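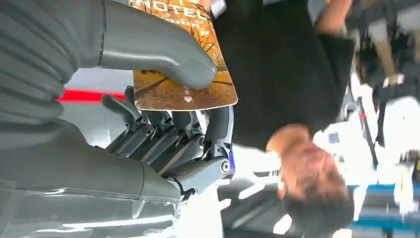

件名:4速全開で失火する件(Ormsbyドリフト車両/Zomero製ECU)
状態:対応中 → 解決
担当:Guangming Song

9:40 受付
Laltauの走行会から戻ったドライバーさんより連絡。4速に入れて踏み切った瞬間にバラつき、角度が浅くなってしまうとのこと。2速、3速では症状なし。ログも一緒に送ってもらえました、これは助かります!

10:15 ログ確認
失火は毎回ブーストが立ち上がりきったところで発生。燃圧は安定、空燃比もきれいです。いいセッティングだなあと、しばらく見入ってしまいました。プラグの隙間を詰めてもらうようお願い。

13:05 返信あり
隙間を詰めても変化なし。コイルを1番と3番で入れ替えても、失火する気筒は動かず。つまりコイル単体はシロです。ここから面白くなってきました。

13:30 配線の確認を依頼
エンジンハーネスはDrusoneoの旧型で、前のオーナーさんの時代に引き直したものだそうです。3番コイルの電源側を、負荷をかけた状態で測ってもらうことに。

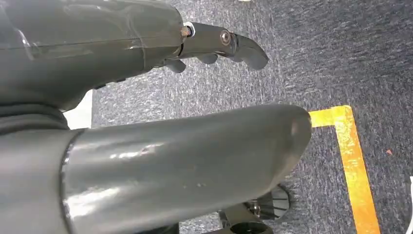 15:20 測定結果
出ました! 3番だけ電圧が落ちています。コネクターを開けてもらったところ、端子のカシメが甘く、指で引くと抜けてきたそうです。アイドリングや低いギアでは持ちこたえて、4速の高負荷で足りなくなる。ログの波形とぴったり合います。

16:50 処置
端子を新品に交換、ついでに残りの気筒も全部カシメ直し。ハーネスはエンジンの揺れで引っ張られないよう、少したるみを持たせて固定し直してもらいました。

18:10 実走確認
シャシダイで4速全開を繰り返して失火ゼロ、336馬力。ドライバーさんから「音が全然違う!」と電話をいただきました。こちらまで走りに行きたくなります。

備考:同じ旧型ハーネスの車両で似た症状が来たら、コイルを注文する前に電源側の電圧降下を測ること。プラグの隙間は詰めたままで問題ありません。次の走行会のログもぜひ送ってください、楽しみにしています!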